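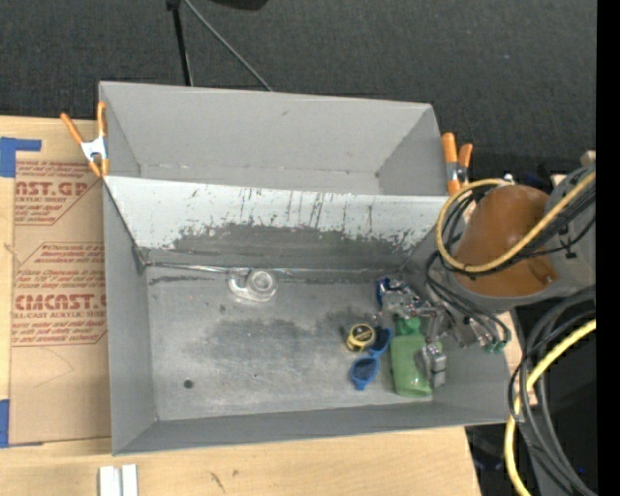
How do you all get scratches and scuffs out of a grey storage bin? I've had mine since June and it lives on the table in my craft room, so I see it every single day and it's starting to bug me. The pale bit along the top of the divider has gone all dark and patchy lower down, with thin dark scratches and little chips in what's left, and the floor of the big section has cloudy marks right across the middle. I've been at it with washing-up liquid and a sponge and it looks exactly the same! Is it worth carrying on or should I just paint it?
posted by hirton_crafts, 18 Sep 2019

Ooh, I had this with the tubs in my shed. First thing, empty it completely, even the little bits (I'm terrible for wiping round things). Then make a paste with bicarb and a drop of water, rub it in gently with a soft cloth and leave it for 10 minutes before you rinse. It did wonders for the cloudy patches on mine. The scratches stayed put though, and if that pale band is a coating that's wearing away then no amount of scrubbing will bring it back, you'd only take more off. Please don't use a scouring pad, I did and made a right mess of one. If you do paint, give it a light sand with fine paper, wipe off the dust and use a primer that says it's for whatever your bin is made of. Two thin coats, and let it dry properly in between (I never have the patience). Or cut a bit of drawer liner to fit the floor and forget about it, that's what I did in the end.
posted by Cavow

just live with it, its a storage bin. mine's been knocking about for years and looks far worse than yours
posted by flukik50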